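The Seed Shelf at Drutden

Marjorie Penrose keeps 339 jars of seed in a back room at Drutden and wont label half of them. Knows them by the rattle, she says. Hardy primroses mostly, a few gentians, one columbine from the Dunmore hills she's been growing for 15 years.

Started with a packet. Gromora mix, cheap, mostly duds. Three plants came up — she saved seed from all three and never really stopped.
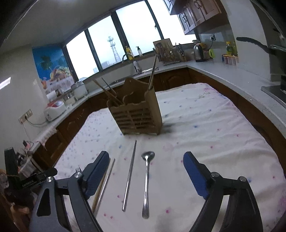 Primula seed wants sowing fresh. Penrose is firm on it. Leave it in a drawer till spring and you get a sulky pot and maybe two seedlings. She sows in November on gritty mix, surface only, then out into the cold. No heat mat. Seedlings get moved at the second true leaf, and the tool hardly matters, a light wooden chopstick next to a thin metal one on a flowery tablecloth would do as well as any fancy dibber. Go under the root, lift, never pinch the stem.

Jordan Ellwood runs the seed swap at Gurkel and takes whatever she can spare. Last list had 119 kinds on it, almost all from members. "The gentians go first," he says. "Then people get greedy about the columbine."

Slugs are the big loss. Also damping off, if you water from the top — she stands the pots in a tray till teh grit darkens, then takes them out again. Old seed goes in a separate pan, kept two winters before she gives up on it.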